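Clamped arm base shifts slightly during fast moves, bench is on a rug
Posted 27th May in Home Builds and Shared Workshops

Stitex
I have an arm mounted on a section of metal rail, and the rail is clamped to the edge of a light wooden workbench. The bench stands on a large rug. The arm works over a coffee table next to the bench, with a white board laid on top as the work surface.

Slow moves are fine. When I raise the speed, the gripper arrives at a taught point up to 5 mm off, always along the long axis of the bench. After 10 or so cycles it doesn't return to where it began, so I don't think this is only ringing. I have retightened the clamps twice. Taking up the rug means moving a sofa and I would like to leave that for last. Is the clamping the likely cause, or the bench? Photo of the current setup is at the bottom of the thread.

Grímsdóttir
Separate the two before you change anything. Put a strip of masking tape across the joint between rail and bench top and draw one pencil line over both. Do the same at the foot of a bench leg, with tape on the rug. Run 400 cycles at the speed that gives trouble and look at the lines.

If the line at the rail is broken, the clamps are creeping. Wood compresses under a small clamp pad and the preload drops. Put a steel plate under each pad, or drill through the top and bolt the rail with large washers. I would bolt it in any case.

If the line at the leg is broken, the bench is walking. A rug pile shears under side load and doesn't always recover. Add mass low down on the bench, or set the legs on a rigid sheet large enough to carry all of them.

Note also that your work surface isn't tied to the bench. Any movement between the two shows up as gripper error even when the arm repeats perfectly. A rigid link from bench to table removes that term. Fix the board to the table too, so it can't slide.

Dulcombe
Lower the acceleration, leave the speed alone. Worked for me.

Skundetti
Had the same on carpet in December. It was the legs. Check that the payload mass is set correctly for your gripper as well, a wrong value there makes the stops rougher.

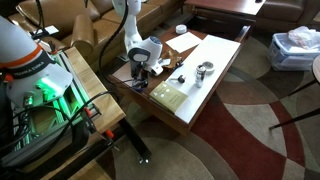 Arm base on the rail, clamped to the bench, with the coffee table alongside.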